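Budget for the hands first

Every March I get the same kind of call. A laundry, a linen rental firm or a small textile finisher has money set aside for a robot, the year's budget has to be signed off, and they want to know which arm to buy. I think it's the wrong question to start with, and I've lost work by saying so.

The arm is the part with a price list. You can look up its reach and payload, line up three quotes and put the numbers in a spreadsheet. That makes it easy to get through a finance meeting. Grippers, cables, mounts, spare pads and the hours somebody spends setting it all up are harder to pin down, so they end up on one line at the bottom marked "accessories."

Mudassar Jafri, who ran purchasing at Trurnovitz when I consulted there, gave that line 6 percent of the first budget he showed me. By the time the cell was handling cloth, the real share was 20 percent, and the difference had come out of the training money. He is a careful buyer. He had budgeted for what the vendors had quoted.
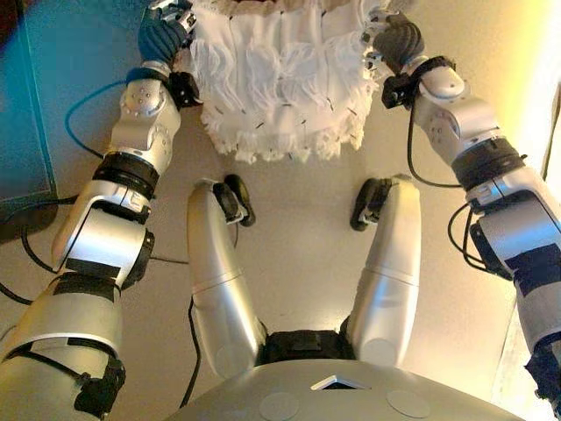 Soft goods are where this kind of budget goes wrong. A metal bracket has one shape and you can buy a gripper for it. A sheet or a ruffled trim has a new shape every time it's picked up, and one hand is rarely enough to get it flat. Holding a shaggy white piece like this one open takes two long arms, each with a soft gripper on an upper edge, and there are two shorter arms below with small black grippers of another kind. Add up what that means on a purchase order. You're paying for two types of gripper, with spares for both, and for cables that loop off the arms and run across the floor. Cable routing alone can eat days, and I have yet to see it listed on a first quote.

My advice is to turn the budget upside down. Take the worst fabric you handle, work out how it has to be held, and price that. Then price the spares and the setup time. Buy the arm with what's left, even if it's a plainer model than you wanted.

Milan Dierckx disagrees with me. He argues that arms last and grippers wear out, so the big money should go where it keeps its value. He has a point on resale. But a good arm that can't hold your product is just an expensive thing to depreciate – and most of my clients aren't planning to sell.

One practical note for anyone signing off this month. Ask for the gripper trial before the order, using your own fabric, and allow 14 working days for it. If the vendor won't agree to that, move on to the next quote.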